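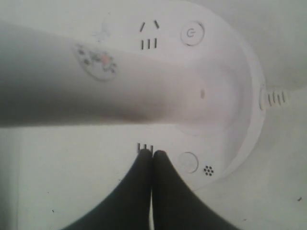 Power strip keeps shutting off when space heater is on??

Home | Ask | Browse Topics | My Posts | Help
Print this page | E-mail to a friend

Posted by Natalie Fairclough, 5 September 2020

Hi all. Renting upstairs half of an old house in Trimden, moved my desk into the back bedroom in March. One wall outlet that works, the other one is dead. So everything runs off one power strip – laptop, monitor, lamp, little printer. Fine all summer. Now it's getting chilly and I plugged in a small space heater and after 25 minutes or so of work everything goes off. Push the reset button, comes back, goes off again.

Is the strip bad? Should I get a bigger one? Landlord is slow to anwser so hoping for something I can do myself. Don't want to burn the place down obviously.

Meron Abera

Stop using the heater on the strip. Please. Tonight.

The strip is probably doing its job. Heaters pull a huge load, most small ones are 1500 watts on high, and that's about all a normal household strip is meant to carry with nothing else on it. Add a printer warming up and you're over. Reset button is there to cut it off before the wiring inside cooks.

Bigger strip won't fix it, the outlet is still the limit. Heater goes straight into the wall, always, no strip and no extension cord. The strip goes in the other half of the same outlet. Run the heater on low, print with the heater off. If the breaker trips after that then the whole circuit is loaded and you need to talk to the landlord anyway.

Also feel the plug and the wall plate after it's been on a while. Warm is one thing, hot is not ok. Brown marks, buzzing, a plug that slides out by itself – stop using that outlet.

And replace the old strip. The ones that have tripped over and over get weak. Look for a UL or ETL mark on the back, a built in breaker, and a cord thats not skinny. Round or long doesn't matter, but check that your fat chargers fit without covering the next socket. 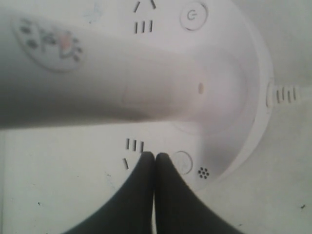

Don't run the cord under a rug either, and don't plug one strip into another one. I know 2 people who did that and both ended up with a melted end.

Ramil Cabanatuan

What Meron said. Only thing I'd add, push on the landlord about the dead outlet. Could be a tripped GFCI in the bathroom or hall, press reset on those first. If not it's a loose wire and that is his to fix. Put it in writing, keep a copy.

Gerd Sperling

get an oil filled radiator instead. mine is 3 years old, no problems. still goes in the wall tho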